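Se me cayó la mordaza derecha (y la culpa era mía)

25 jul 2019

Escribo rápido porque tengo que devolver las llaves del taller antes de comer y si no lo cuento hoy no lo cuento nunca.

Resumen para quien tenga prisa: la pinza derecha soltaba. No siempre. Una de cada tantas, sin avisar, a mitad de recorrido. Palillo al suelo, o peor, palillo a la hornilla. Dos días perdidos buscando el fallo donde no estaba.

Empezó con la tarea de los palillos, la de cogerlos de la mesa y dejarlos de pie en el recipiente. Una tontería de tarea, en teoría. Las pinzas de mano las llevas tú, una en cada lado, cierras, levantas, sueltas. Con la izquierda perfecto. Con la derecha iba bien un rato y de pronto notabas un clic en el gatillo y adiós.

Primera sospecha: las almohadillas. Las limpié con alcohol, las sequé, otra vez. Igual. Segunda sospecha: el muelle de retorno, que en las Rallon que teníamos antes se vencía cada dos por tres. Lo cambié. Igual. Tercera sospecha, y aquí ya estaba de mal humor: yo. Que apretaba mal, que giraba la muñeca. Le pasé la pinza a Sinéad Phelan, que tiene mucho mejor pulso, y a ella se le cayeron 4 seguidos. Me alegré un poco, lo confieso.

Los palillos redondos son malos para esto, por cierto. Si los coges por el extremo grueso tienes algo que morder, pero toda la punta queda lejos y hace palanca. Cualquier holgura pequeñita se nota muchísimo allá delante.

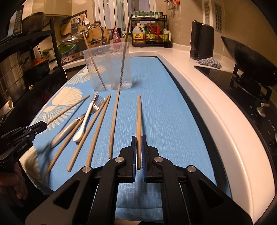 Sinéad Phelan

Lo de la holgura fue lo que nos puso en la pista. Mirad los pasadores plateados de los brazos. Desmontamos la derecha entera encima de una toalla y uno de los pasadores bailaba. Poco, lo justo para que con la pinza cerrada pareciera todo firme y al cargar de lado el brazo cediera. El tornillo que lo retiene estaba flojo. ¿Y quién había montado esa articulación en primavera, con prisas, sin fijador de roscas? Pues eso. El bote estaba en el cajón, sin abrir.

Cosas que hicimos despues:

Sacar los cuatro pasadores, no solo el malo. Limpiar, gota de fijador medio, apretar en cruz y dejarlo quieto toda la noche. Lo de toda la noche cuesta, ya lo sé.

Revisar la izquierda también. Estaba bien. La hicimos igual.

Tirar 27 grabaciones. Esto dolió. Las repasamos una a una y en todas se veía el brazo moverse un pelo antes de soltar, y no me fío de datos tomados con una pinza así. De casi 400 que llevábamos tampoco es un drama, pero eran las últimas y eran las buenas.

Y lo importante, que me dejo lo importante para el final: la cocina de gas está al lado de la mesa. Muy al lado. Uno de los palillos se nos fue hacia allí. El fuego estaba apagado, no pasó nada, pero hasta ese momento la norma de cerrar la llave del gas antes de empezar era una norma de esas que están en un papel. Ahora la cierra quien lleva las pinzas y lo dice en voz alta. Y nada de trapos cerca del quemador, que los vamos dejando por ahí sin pensar.

Con la pinza arreglada hicimos 14 intentos seguidos sin una sola caída. Sé que es poco. En Circombe me pedirían bastantes más antes de dar nada por bueno, y tendrían razón, así que mañana sigo.

Me queda pendiente marcar los tornillos con una raya de pintura para ver de un vistazo si alguno ha girado. Lo hacíamos siempre con la Hägglund grande y no sé por que lo dejamos de hacer con las pequeñas. Si alguien usa otra cosa que no sea pintura, que me escriba, que la nuestra se va con el alcohol.

Me voy, que cierran.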